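3.2 What people call their kitchen things

I'll admit I came to this part of the study by accident. Sewwandi Paul and I had gone to Thambiah to ask about recipes, and we kept getting stuck on the names of the dishes the food was served in. One household's colander was next door's strainer, and two streets away it was "the rice thing", said with complete confidence! So we dropped the recipes (mostly) and started writing down the words instead.

We ended up with 3938 naming turns from over 30 homes, all recorded in August and typed up by Nusrat Talukder, who has my lasting thanks. A naming turn, for us, is any stretch of talk where somebody picks a word for an object and somebody else either takes it up or doesn't. Colanders and plates gave us the most trouble, so I'll stay with those.
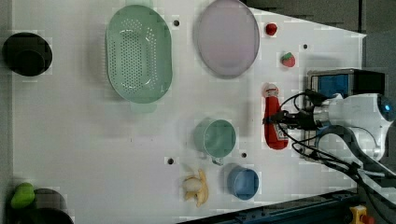 Figure 2. Green oval colander and lavender oval plate, with other kitchen items and toy foods.

The oval shape matters more than I'd expected. Older speakers were happy to call a round plate a plate, but an oval one became a "dish", a "server" or — in four homes — a "fish plate", whether or not anyone in the house ate fish. Debashish Haque reads this as a leftover from the days when oval crockery only came out for guests. I like the idea, though I think he leans on it a bit too hard, and our younger speakers don't fit it at all. They said "plate" for nearly everything and looked puzzled when we asked again.

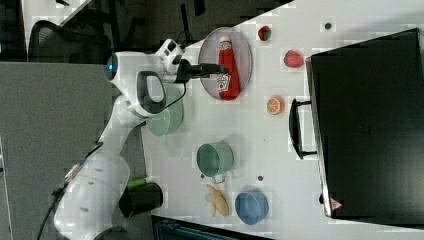 Depth is the other thing people argued over. When does a plate turn into a bowl? Menaka Hettiarachchi wanted us to settle on a cut-off before coding, and we did try, but the speakers ignored it cheerfully. One woman in Underum called the same dish a bowl while she was drying it and a plate once it was back on the shelf. We coded both and left the clash in the data, marked as a switch. Switches like hers are taken up again in section 4, along with the sauce bottles.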